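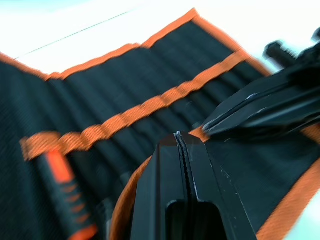

I've been a tool bucket person for as long as I've owned tools. You know the one – everything goes in handle up, everything comes out tangled, and the screwdriver you're after is always the one that's slid down under the pliers. So when Philomena Fiadzo stood up at our March get-together and told us all to throw our buckets out and get tool rolls, I had my arms firmly folded.

Well, I've come around. Mostly!

The first thing I noticed was how much less I was carrying. When I tipped out my bucket at home I found four tape measures (one of them Mum's, sorry Mum), a bike pump fitting and a paint scraper that hadn't seen paint in years. A roll makes you choose. One pocket, one tool, and when the pockets are full, you're done. Mine now has my everyday screwdrivers and not much else, and I haven't missed the rest of it yet.

The second thing is the colour. I'd always thought bright trim was just for show, but black fabric with an orange edge is really easy to spot in the back of a dark wagon, or on the floor of a shed, or in the long grass behind the Endthorpe hall where I left mine for an entire afternoon. Tiruwork Ejigu reckons she'd never buy a plain one again after losing hers under a house.

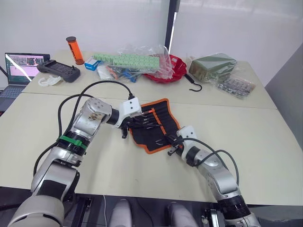 Tool roll opened out on the table, slim screwdriver-like tools in its pockets.

A few things I've picked up along the way. Lay the roll out flat before you load it, and put the tools you use most in the middle, where your hand goes first. Keep the long ones together. Give the whole thing a good shake outside now and then, because the pockets collect grit and sawdust like you wouldn't believe (I got half a garden bed out of mine). And don't overstuff it. Esi Nutsugah got so many spanners into hers that it wouldn't roll up at all, and she ended up carrying it home like a baby.

I do still keep the bucket for the hammer and the big shifter. Philomena can say what she likes about that.

If you'd like to have a go at making your own, Mansa Amissah is running a sewing session in the back room at Sowah Street. You'll need a piece of sturdy fabric 70 centimetres long, some binding in whatever colour you fancy, and webbing for the strap if you've got it. Bring your tools too, so you can measure the pockets against them before you stitch. There are machines to share, but Mansa says to bring a heavy needle of your own, as she's tired of people snapping hers. Let her know if you're coming so she can sort out enough tables.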